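Residents > Grelorow House > Meetings > Minutes

Posted 19th October by the minutes secretary

We use cookies to remember your login and display settings. Accept / Manage settings

Grelorow House, shared kitchen meeting
Minutes

Present: residents of the upper and lower floors, building manager. Apologies received from two residents of the lower floor.

1. Minutes of the August meeting
Approved with one correction. Under item 4, "dishwasher" should read "dish cabinet."

2. Matters arising
The cabinet hinge reported in August has been replaced by Mudaliar. The invoice was paid from the kitchen account. The second hinge on the same door is stiff and will be left as it is until it fails.

The notice on the refrigerator door has been retyped in larger print. Shelf labels are still outstanding.

3. Kitchen account
The balance stands at $1129. The manager has received a quote of $1800 from Kustmont for resealing the counters in both kitchens, including the backsplash joint. The meeting considered this high for the area involved. Agreed to ask Kustmont for a separate price for the upper kitchen only, and to take no further action until it is received.

4. Counter care
Flarnier's care sheet for the stone was circulated. Vinegar and lemon-based sprays are not to be used. The spray bottle under the sink is to be emptied and relabeled. A resident asked whether baking trays may be put directly on the stone. Trivets are to be used in all cases.

5. Drying dishes
The proposal to buy a second rack was discussed and not adopted. Counter space to the right of the sink is needed for food preparation. One resident asked that the vote be recorded: 9 against, the remainder in favor or abstaining.

The following was agreed in its place:
- Dishes are to be put away by 10 p.m. by the person who washed them.
- Knives are dried by hand and returned to the block.
- Pots and baking trays are dried by hand and are not left in the rack.
- Unclaimed items go to the shelf by the door and are kept there until the next meeting.

6. Purchases
Approved: dish towels, one sink strainer, one box of 100 trash bags. The request for an electric kettle with a temperature setting was deferred. The existing kettle is to be descaled first.

7. Any other business
The hot tap in the lower kitchen drips when closed lightly. The manager will replace the washer.

The date of the next meeting will be posted on the kitchen door.

Annex to item 5
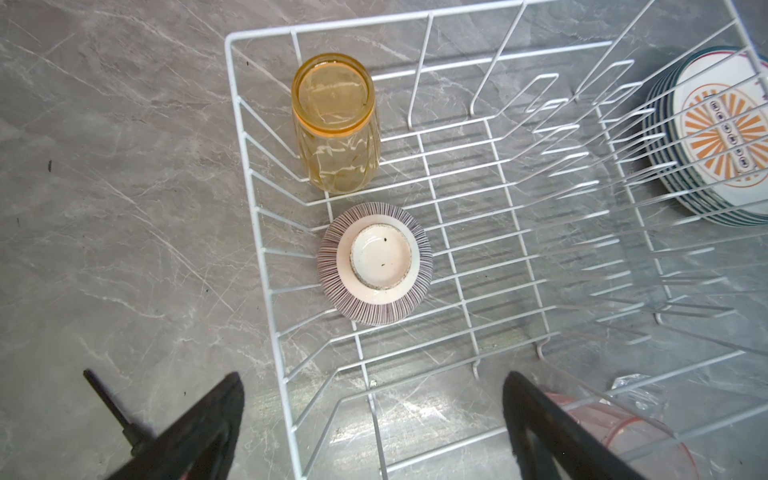 Loading of the rack was discussed at length, and the wording below is to be added to the kitchen rules. Plates go upright in the looped slots, one to a slot, with the larger plates at the back. Glasses and bowls go on the floor of the rack upside down, as with the amber tumbler and the striped bowl, and are not stacked on one another. Mugs follow the same rule. The rack is to be lifted when the counter is wiped, and the marble beneath it dried with a towel before the rack is put back.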